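The Soup Spoon Plan

By the time the crates were open, Inese Mockus had already written the first line of her review, which was that the crates were hard to open. She was paid by the column inch and liked to get a start.

The service was called Shawky. Gravgate leased it out by the month, Gilutex built the arms that came with it, and the two companies had apparently agreed that whenever something went wrong it was the other one's department. You got a pair of arms, a black cloth, a 132-page manual and a person. The person on this occasion was Henrike Reuter, who had driven up to Zatuddale in December with a bad heater and was still wearing her gloves.

"Where do you want them?" she said.

Inese looked at her back room. It had a table, a wall that the last tenant had scuffed with what might have been a sofa, and a door that only opened if you lifted it.

"On the table?"

"Good choice," said Henrike, and wrote it down.

The brochure promised that Shawky would learn any small household job you cared to show it. Inese had gone through the brochure with a pencil, as she did with all brochures, and underlined "any," "small," "household" and "care." She had a list ready. Folding a fitted sheet was on it. So was getting the last of the honey out of a jar, and finding the end of the tape.

Henrike read the list with real interest and handed it back.

"Those are all in the second month," she said.

"What's in the first month?"

"The spoon."

She had brought one with her, in a padded case that would have done for a flute. It had a pale handle and a shiny metal end, and it looked to Inese like any of the spoons in her kitchen, one of which she offered as a replacement, to be helpful.

"We'd have to start over with that one," Henrike said. "It doesn't know that one."

"Does it know this one?"

"Not yet."

They spread the black cloth. It had been folded in the crate for a long time and it intended to remember. Henrike smoothed it toward the wall, Inese smoothed it back toward herself, and they went on like this a little longer than either of them wanted before agreeing that creases gave the room character. Then came a square dark container for the spoon to stand in and a white bowl. The arms went on last, one to a side, and when Henrike switched them on a green light appeared on the left one and a blue one on the right.

"Is blue bad?" said Inese.

"Blue is the right arm."

Inese put this in her notes. She had reviewed a good many things for the Zatuddale paper (a bread machine, a heated vest, a subscription to other people's jigsaw puzzles) and had learned that readers forgave a product nearly anything so long as they were told what the lights meant.

The price she had also put in her notes, twice, once as a figure and once as a question. It was 877 dollars down and 70 a month after that. You got the first 30 days to change your mind. In fairness to Gravgate, this was printed on the front page in large type. In fairness to Inese's readers, the page after that explained what "a month" was, and ran to four paragraphs.

The first lesson lasted until lunch. Henrike stood behind the table with a pair of handles and made the arms do what she wanted, slowly, with her tongue between her teeth. The right arm went up. The right arm came across. The right arm considered the spoon from above like a heron that has been disappointed before. Then it came down to one side of the spoon and closed firmly on nothing at all.

"That's fine," said Henrike. "It learns from those, too."

"What does it learn?"

"Where the spoon isn't."

Inese made tea. When she got back, carrying two mugs and the door, the arm was learning where the spoon wasn't in several other places. The left arm had not moved. It had settled down low on its own side, fingers open, with the air of a relative who has come along for the drive.

"What's that one for?"

"Bowls," said Henrike.

"Does it do the bowl today?"

Henrike turned some pages in the manual. "It's supervising," she said, and Inese, who had once had a husband in management, did not press her.

The afternoon went better. There was a moment, some time after three, when the black fingers came down on either side of the pale handle and shut, and the spoon rose out of its box as easily as anything. Both women stopped talking. It hung there over the container with the light on its metal end. Inese had lifted, she supposed, a great many spoons in her life and had not been moved by any of them, and she was annoyed to find that she was holding her mug with both hands.

"Now what?" she whispered.

"Now it puts it back," said Henrike.

"Back in the box?"

"That's the lesson. Out and back."

"And then the soup?"

"There's no soup in the first month."

Inese looked at the brochure, which had soup on the cover. It was a very nice soup with parsley on it. She held it up beside the table so that the two could be compared, and Henrike looked politely from one to the other.

"That's a different spoon," she said.

They kept at it until the window went dark. Out and back, out and back, and sometimes just out, with Henrike crawling under the table afterward saying that this was valuable. Inese's sister called to ask how the robot was. Inese said it was coming along. Her sister asked whether it could do ironing, and Inese heard herself say, quite sharply, that it was only its first day.

Henrike packed the handles away and left the arms where they were, along with a card bearing a phone number that belonged, depending on the hour, to Gravgate or to Gilutex. She paused at the door, and Inese showed her how to lift it.

"You'll want to run it yourself in the morning," Henrike said. "Twenty minutes or so. Same spoon."

"And if I want to stir something?"

"I'd use your hand."

The review ran the following week under the headline SPOON GOES UP. It had the lights in it, and the crates, and a fair word for the cloth. The editor cut the part about the heron. He gave her most of a column for the pictures instead, and beneath them a reader's letter with the reply Inese had gotten for her over the phone, on the second try.

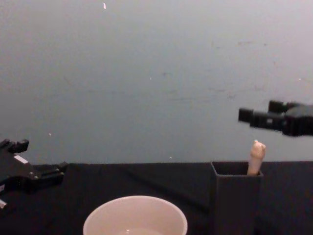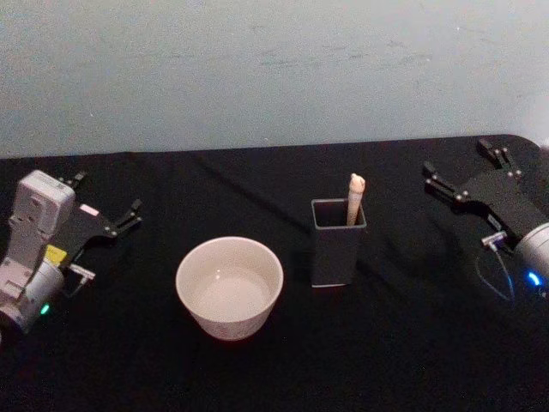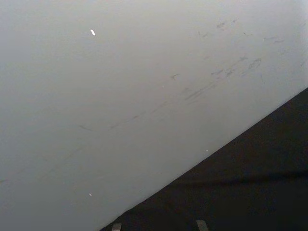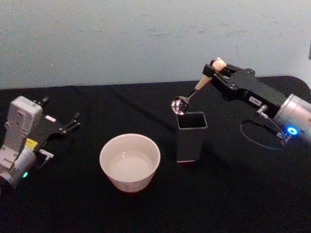 If I sign up for Shawky and send it back before the 30 days are over, do I get my 877 dollars back?

The down payment comes back in full as long as both arms, the cloth and the manual are returned in their crates. The 70 dollars a month only starts after the trial, so you would not owe that. You do pay the return shipping yourself, and you should call Gravgate before you send anything, as Gilutex will not accept the crates at the factory.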